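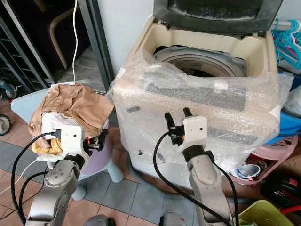
Kanini Mwakyusa wrote in the margin of last week's handout that a washing machine is already a robot, and that everything left over is the part people have always been stuck with. I have been thinking about that remark ever since, and I'd like us to start from it today, so please keep it in mind as we go.

Session 7. Laundry, and why it is still hard

The drum, the pump and the timer were settled long ago. What remains is getting clothes off a stool and into an opening, and it's a lovely problem for us, since you have all done it half asleep. Think about what a gripper with two fingers has to do with a bundle of cloth. It can clamp on well enough, but what has it got hold of? There may be a tan piece on top and a white one under it and a bit of yellow peeking out at the bottom, and the fingers can't feel where one stops and the next begins (some newer ones can, a little, and we'll come to those in May).

With a top-loader the arm also has to come up and over the rim before it lets go. A sleeve that hangs down will catch on the edge. You or I would flick it in with the other hand -- and that small flick, which we don't even notice, is where a good deal of the research money goes.

Terms to know: deformable object, grasp point, occlusion, regrasp. Occlusion matters more than it sounds! Once the arm is over the drum, it may well be blocking its own view.

So, can machines do this chore yet? My own answer is "sometimes, slowly, with a person nearby," and I'm happy to be argued with.

For next time, please read chapters 3 and 5 of the Drellero reader. Then load a washer at home using only your thumb and one finger on each hand, and write down each time you had to let go and take hold again. One page is plenty -- messy notes are welcome, and so are complaints.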